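Tovow cell

The Tovow cell is a small bench-mounted robot workstation used for manipulation trials, in which an arm presses, lifts or sorts everyday objects presented on a tray. It is sold as a kit by Zorley and is usually assembled by the people who will use it. The cell is best known for the claim, repeated in most of its sales material, that it can be set up in an hour and then left alone. Users have disputed both halves of that claim, and much of what has been written about the cell concerns how it is set up, looked after and repaired.

Design

The cell is built on a frame of slotted metal rail. The arm stands on one side, a fixed camera looks over the work area from another, and the objects are laid out on a tray between them. A small controller box runs the arm and stores the position of the tray. The kit does not include the tray or the objects, which are left to the buyer.

Zorley describes the layout as "self-locating". The term is generous. The software finds the tray once, during set-up, and afterwards assumes that it has not moved. If somebody leans on the bench, the assumption is wrong, and the cell gives no warning that it is wrong. Presses then land off centre and grasps close on the rim of an object or on nothing at all.

Set-up

The printed guide divides set-up into four stages: squaring the frame, fixing the arm, placing the camera and teaching the tray. It allows 60 minutes for all of them. Kuldeep Chaturvedi, who kept the service notes for the cells at the Kaewmanee workshop, recorded that the first stage alone took most of a morning, chiefly on account of the corner brackets. These have slotted holes and can be tightened while the frame is still out of square. The guide says to tighten them "until firm" and gives no torque figure.

Chaturvedi's notes recommend leaving every bracket finger-tight, measuring both diagonals of the frame, and only then tightening in opposite pairs. The same order is now followed at most sites that keep written notes, although the guide has never been changed to match.

The tray is taught by guiding the arm by hand to its corners. The guide asks for three corners and works out the last one. This is adequate for a rigid tray with a flat base. Many buyers use ordinary serving trays, which flex, and for these the calculated corner can sit well above or below the real one. Teaching every corner separately adds little time and removes the problem, but the option is kept in a service menu that the guide mentions only in an appendix.

Object sets

There is no standard object set, despite several attempts to promote one. Most sites settle on a mixture of hard and soft things, so that a fault in the arm shows up in more than one way. Push buttons are common. They have a fixed height and a known centre, and a poor press is easy to see. Soft toys and rope are included for the opposite reason, as neither keeps its shape from one trial to the next.
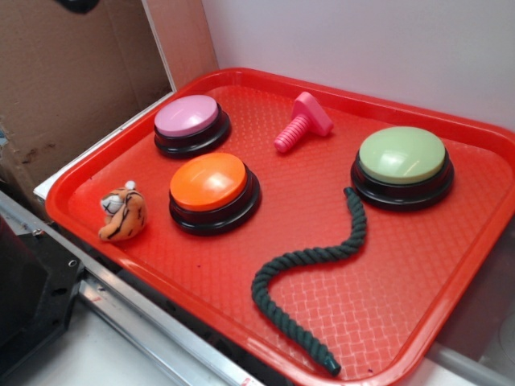 A mixed object set laid out for a trial: three push buttons, a plush tiger, a plastic bolt and a length of rope on a serving tray.

The value of such sets for checking the health of a cell is uncertain. A rope that is picked up badly may point to a worn gripper pad, a drifting joint or simply an awkward coil, and the cell's log does not tell these apart. Sites that rely on the object set alone tend to replace parts that were not faulty. The more careful ones run the buttons first and leave the soft objects out of any fault-finding until the buttons can be pressed cleanly.

Colour is another weak point. Zorley has long said that the camera "handles any colour of object". Service notes from Kaewmanee describe trouble with pale caps under strong overhead light, where the shine on the dome was taken for its centre. Moving the lamp cured it. The company's own advice was to buy a second camera.

Routine care

The maintenance schedule calls for a check after every 2000 cycles. No reason for the figure has been published, and it makes no allowance for what a cycle involves. Pressing a button and dragging a rope across a textured tray count the same, although the second is much harder on the pads.

The check itself is sensible enough. It consists of wiping the camera lens, looking over the cable where it bends at the base of the arm, trying each frame bolt with a key, and running a short test in which the arm touches the taught corners of the tray. The guide allows 10 minutes for this. Where the test shows a miss, the guide says to teach the tray again.

That last instruction has drawn the most criticism. Teaching the tray again hides the miss without finding its cause, and a loose bracket will produce the same miss a few days later. Chaturvedi's notes contain a run of entries in which one cell was taught again every Wednesday for most of a summer. The fault was a stripped thread at the foot of the frame, found in July when the bolt came away in somebody's hand.

Repair

Most repairs are simple and cheap. Gripper pads are held by two screws and can be changed on the bench. The base cable is more awkward, as the connector faces the rail and the arm has to be taken off to reach it. Once the arm has been removed, both the camera placement and the tray position must be done afresh, a point the repair sheet leaves out.

Joint repairs are officially the business of Oltach, which supplies the arm. Owners are told not to open the housings, and a broken seal ends the warranty. Some sites do it anyway. The usual reason given is the wait for a returned arm – a cell without one is only a bench. Whether home repair does any lasting harm is not known, as the sites that do it are not keen to report the results, and Oltach does not publish its own failure rates either.

Reception

Opinion of the cell is mixed. It is liked for its open frame and for the ease with which parts can be reached from the front. The software is liked less. A later version added a button marked "Health", which shows a green tick if the controller is switched on and the arm answers. It does not test the position of the tray, the state of the pads or the tightness of the frame, and experienced users ignore it.

Zorley maintains that the set-up time of an hour was measured under normal conditions. It has not said who was being timed, or whether the frame was already built when the clock was started.

See also

Corner teaching
Gripper pad wear
Slotted rail frames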